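Courses > Housekeeping Basics > Unit 4 > Handout: Floors

Syllabus Handouts Schedule Readings Contact

Unit 4: Sweeping, Mats and the Dustpan Problem

OK, so last time we did dusting and I went on far too long about shelves, and we never got to floors. Floors get the whole session this week. Bring this handout to the practice room on Thursday, along with your own brush if you have one you like (I'm fussy about mine, so I won't judge).

Start at the far wall

You all know this one by now. Work from the wall toward the door and from the corners toward the middle. Last term I watched a whole group at the Clurkthorpe rooms start in the doorway and then walk back through their own pile, twice! Pick your exit first, then turn around and go to the other end.

Short strokes, brush low. If you flick at the end of a stroke, the fine stuff goes up in the air and lands on the shelves you dusted in Unit 3. I like to pull toward me for grit and push away for fluff, but that's personal taste and you won't lose points for doing it the other way.

Two floors in one room

Most of the rooms you'll clean have more than one surface. The practice room has tile plus mats, and the Herath building has carpet running right up against vinyl, with a metal strip in between that catches everything. My rule is soft surface first, hard surface second. Whatever comes off the mat lands on the tile anyway, and you can see it there.

Do lift the edge of the mat if it isn't fixed down. You'll be amazed (and a bit grossed out) by what lives under there. Fold it back on itself, sweep the strip underneath, lay it down again and go over the seam one more time.

Before you sweep, pick up by hand

Anything bigger than a fingernail gets picked up first. Clips, caps, little plastic bits, pen lids. A brush just skates them along, and then they jam under the lip of the pan and you get that annoying gap. Keep an open box or a bag nearby for the pickings and sort it at the end.

Pan and brush together

Now the part people write to me about. Long handles save your back, but they're awkward until you get the hang of steering two of them. One hand runs the pan and the other runs the brush. Set the lip flat on the floor before you push anything toward it, and keep it there while you back up a little after each stroke. That thin line of dust left behind takes three or four passes, so be patient with it.

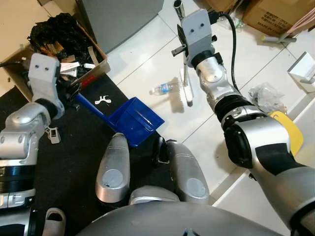
Fig. 4.1. Blue long-handled dustpan over the mat, white brush head on the tiles.

If the line still won't go in, turn the pan a quarter turn and come at it from the side. Or use a damp paper towel, I won't tell.

For Thursday

Read the Wudutow sheet on brush types, both sides. Then sweep one room at home and jot down where you started, where you finished and what you had to pick up by hand. Half a page is plenty, and please don't go over 400 words, because I read all of these on the bus.

Shares 187 | Comments 427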